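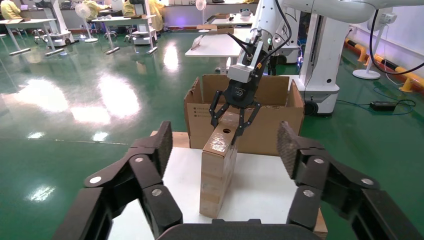 24/07/2022

My feet are killing me and I have tape stuck to my elbow, so I must have been packing and unpacking all day. And I was! Fergus Semple had promised me a quiet one, too. He said the Casgate order would be a morning's work, and I believed him, which I've done before and should have learned from.

I got in early with my iced coffee and went straight to the boxes. I like boxes, I really do. There's something about getting a long skinny one, wound up in so much shiny clear tape that you can't find the end of it, and just picking and picking at it with a thumbnail. (I have no thumbnail left on the right hand. Note to self: bring the little blade from the kitchen drawer.) Fergus is a ripper. He goes in with both hands and the flaps come off in chunks and then he wants to know why we can't use the box again!

We had a bit of a fuss over the paperwork. The sheet from Trirnolance said 93 and the sheet from Pollock said 1238, and I stood there for ages trying to make those match up before I saw that one was the job number and the other was the page it had been filed under. Neither had anything to do with what was in the boxes. I went and had a granola bar.

After that it went better. I cleared off the white table so we could set things down properly, and I put the foam to one side in my head as "keep" and the paper scraps as "toss," and then never got to either of them. The blocks were what I was most curious about. I'd been picturing something dull and gray.
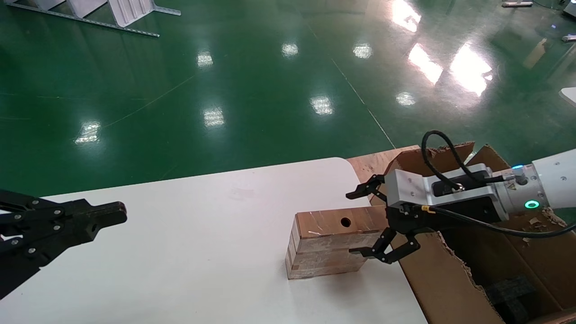

The copper-colored block with the hole in its top. Torn box and foam behind.

I like it so much more than I thought I would! It's got all these seams running along the front, and the streaky grain makes it look like something off an old piano, and the top has faint little scratches that catch the light. I told Fergus I'd have one on my shelf at home as a bookend, and he said they cost 500 each, so I guess I'll stick with the ceramic owl.

Pritov called at lunch to move their pickup again. It was meant to be back in June! I said fine, fine, whatever suits, and then ate my sandwich too fast and had hiccups through the whole next call.

Home by six. Leftover noodles, bath, bed. Must remember to buy more tape tomorrow, and a birthday card for Mom.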